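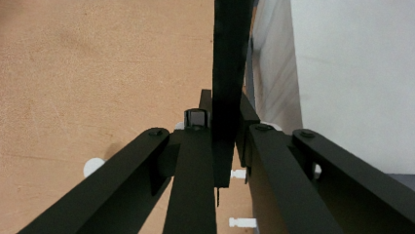 Minutes, cell safety meeting
Nov 24, 2025
Chair and notes: Hakim Mangundap
Present: Detamberg line group, Bassey controls group

1. Minutes of the last meeting were accepted without change.

2. Gripper fault in the simulated cell
The gripper lost its hold on the bar in 2 of 51 simulated runs. Both times the controller still reported "part held" and the arm continued to the next position. Bassey explained that the signal is taken from the finger position only, and the force value is not read. The same logic is in the real cell at Bakent since July. 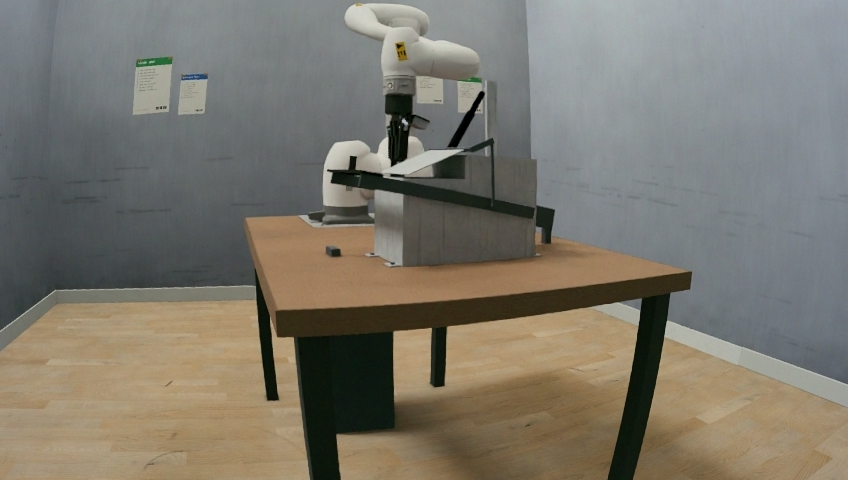
Detamberg asked if the real cell can be used until this is corrected. After discussion it was agreed: only at reduced speed, and with the gate closed – also during teaching. Bassey did not agree fully about teaching and wishes this to be noted.

3. Actions
Bassey: add the force check and repeat all 51 runs.
Detamberg: put the speed limit in writing for both shifts.
Hakim: send the two fault logs to everyone.

4. Other matters
The Purex order was not discussed, time was short.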